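Sheet-metal parts bin: bar blocks settle flat along the walls and the floor is wearing. Liner or leave bare?

Workshop Storage and Handling > Bins, Totes and Trays
Asked December 2020 – viewed 1,610 times

Nutby

I have a rectangular open-top bin in plain sheet metal, no coating, used for mixed bar-shaped blocks in two colors. One side wall slopes down to the floor, the other walls are close to upright. The blocks get tipped in, taken out one at a time, and tipped in again.

Two problems. First, the blocks tend to end up lying parallel against the walls, particularly the back one. A block flat against the base of an upright wall can only be gripped from one side or from the ends, and it is slow to get hold of. Second, the floor is now scratched over most of its area and shines badly under the overhead light, so a dark block is hard to pick out at a glance.

The bin has been through 3,977 tip-outs by the counter on our log sheet. I am considering:

a rubber liner, glued
a loose felt or foam mat
a coat of matte paint
leaving it alone and changing the light

The blocks must not pick up any residue. I would also like to know if anyone has dealt with the wall problem without buying a different bin.

Comments on this post

Skotex: What is the wall height and how long are the blocks? It matters for the wall question.

Nutby: Blocks are 173 mm long. Wall height is roughly twice that. There is a ledge at the top of the back wall, below a plain panel, and scraps collect on it. Fastener heads in the floor near the corners, so a glued liner would need cutouts.

Skotex

Taking the wall first. A block dropped near an upright wall has two stable outcomes, leaning on the wall or flat at its base. With smooth metal the lean does not hold and the block slides down until it is flat and parallel. The fix is to take away the square corner between wall and floor. A strip of sheet bent to 45 degrees and fitted along the base of the wall will do this. Make the sloping face wider than the block is thick. A narrow strip only moves the problem inward by the width of the strip.

You already have one sloping wall. Check your log, if it goes into that much detail, for how often a block is stuck there compared with the back. In our bins the sloping side gives very little trouble, and we ended up adding strips to the other three.

Do not fit the strips with blind rivets through the floor unless the heads are on the underside. A raised head stops a sliding block and turns it, sometimes usefully, usually into a corner.

On the floor: glued rubber works but has three drawbacks for your case. It marks light-colored parts. It grips, so blocks stay where they land and pile up under the tipping point. And when it wears through it does so in one place, and the whole sheet has to come out. We replaced ours after one winter, in February, and cleaning off the adhesive took longer than fitting the new sheet.

Matte paint will not last under loose parts. Flakes will end up on the blocks, which rules it out on your residue condition alone.

My order of preference:

1. Strips at the base of the upright walls.
2. Move the light so it comes in from two sides at a low angle. Scratched metal is worst with a single source overhead.
3. Loose mat, thin, dense, closed-cell, cut 5 mm undersize on each side so it lifts out for washing.

Our own bin:
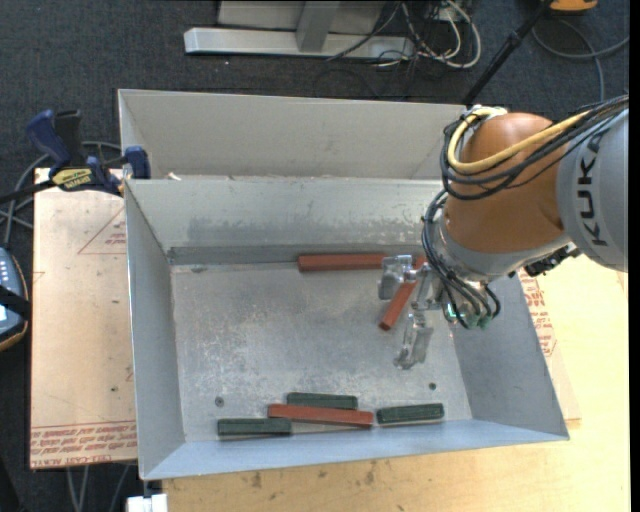 Mixed red and green blocks in the bare metal bin, one red lying along the base of the rear wall.

Note the reflections on the floor. The green blocks are still easy enough to find there, but I would not want to work with gray ones. The scuffing on the rear wall is confined to the lower half, and I would not bother lining anything higher than that.

Asamoah

just get a plastic tote. cheaper and no glare

Comments on this post

Nutby: The bin is bolted to a stand and the stand is staying.

Skokwood

Agree with Skotex on the strips, disagree on the mat. A loose mat curls at the corners after a few washes and blocks get under the edge. If you want a lift-out surface, use a 3 mm sheet of matte gray polypropylene cut to the floor size, with clearance holes over the two fasteners. It stays flat under its own weight, does not grip, and can be turned over when one face is worn.

Ours cost 92 dollars cut to size, for a fairly large bin. Deburr the edges before fitting. Sweep the ledge as well, or scraps will drop behind the sheet.

Comments on this post

Nutby: Ordered a sheet and will bend the strips here. One question, do the strips go in over the sheet or under it?

Skokwood: Over. The sheet runs to the wall and the strip sits on top, fixed to the wall only. Leave 1 mm so the sheet can be slid out.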